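The Botarcombe Survey

The surveyor reached Botarcombe after dark and took the upstairs room. Her instructions covered 13 wells, each to be measured from the rim to standing water. The Merberg office wanted the figures by March.

Well seven read 110 feet. The previous survey gave 596. She lowered the line again and got the same result.
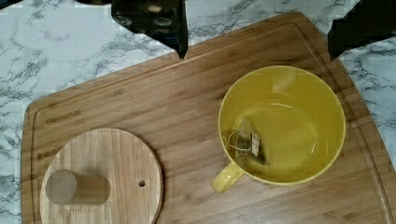
The cutting board on the kitchen counter.

Over supper the landlady said the water had been rising since the quarry shut – slowly at first. She went on slicing bread.

The surveyor entered both readings under reference 3468 and left the remarks column blank. Before bed she opened the window. Somewhere below the yard, water was moving over stone.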